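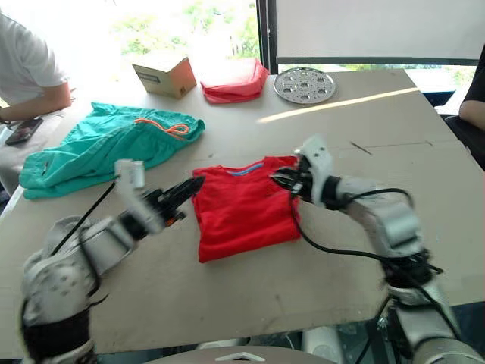 Page 2 of 4

Laundry and Linen > Folding and storage > Order of folding for a mixed pile

hswati
Carrying on from page 1. My position is unchanged: T-shirt first, shorts second, socks last. The shirt makes the widest rectangle, so it sets the footprint of the stack. Red shirt with the blue collar trim to the top edge, teal shorts waiting at the left until it is done. Collar outwards on the shelf, so you can tell the shirts apart without lifting them.

s_dimitriou
Disagree on the order. Socks first. They are the items that go missing, and a pair takes seconds. I do the whole household load this way, 17 pairs in a bad week.

hswati
Seventeen pairs is a sock problem, and should have its own thread.

kalliopi.st
Order matters less than drawstrings. If the cord on a pair of shorts is left long it catches on whatever is beneath when you pick them up. Tie it before folding, then lay the shorts on the shirt with the cord at the side. Some people tuck it inside the waistband. I don't, as it leaves a ridge.
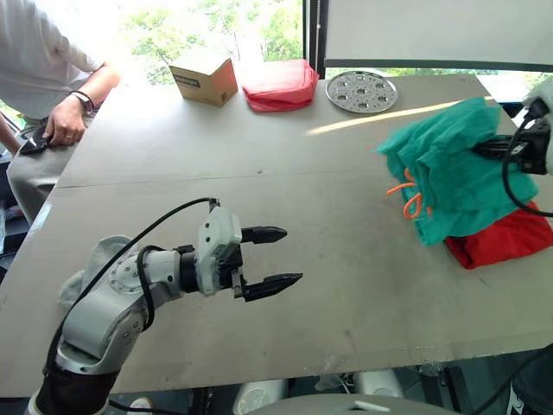
Last edited by kalliopi.st at 16:12

Orange cord, teal shorts, red cloth folded flat underneath. Lift the shorts by one point and let the folds drop before you lay them down again. Shaking them out over a folded shirt will disturb the shirt.

s_dimitriou
Tucking is fine if the cord is flat. Round cord, agreed, leave it out.

nperic
What board are people using for the shirt? I had a Plilel one and the hinge went in April. The Darnoteo is wider but too deep for my shelves.

hswati
No board. A flat table and two hands. Sleeves in, sides in, hem to collar.

nperic
Then how do you keep the width constant?

hswati
Mark the table with tape. Shelf width less a finger each side.

shazia_s
Back to socks. Hold the cuff in one hand, draw the sock out level by the toe and let go of the toe end last. 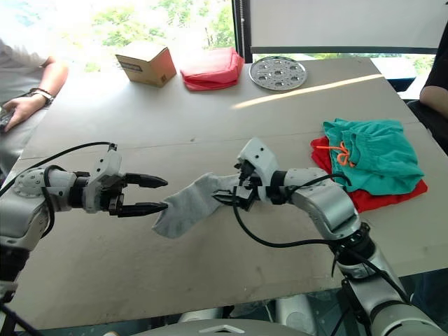 Doing this removes the twist at the ankle, and the heel then sits where it should. Thin socks need it more than thick ones. I would not pull hard on anything with elastic in the arch.

s_dimitriou
And then? Balled or flat?

shazia_s
Flat. Balling stretches one cuff of every pair.

s_dimitriou
I have balled mine for years with no measurable loss. Flat pairs separate in the drawer.

shazia_s
They separate if the drawer is half empty. Fill it, or use a divider. Cuffs level, toes the same way, one sock directly on the other:
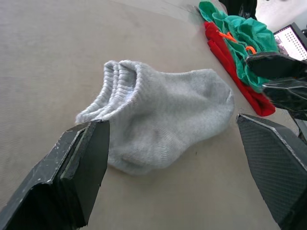 Post last modified: 21:40 by shazia_s

Light grey ankle pair, on their sides, cuffs to the upper left. The second ribbed band shows just behind the first, and that is close enough for me. Edited to add that pilling makes no difference to how they stack.

kalliopi.st
I would line the cuffs up exactly.

shazia_s
You may. The drawer shuts either way.

nperic
Still looking for a board, if anyone has measured the Grerier.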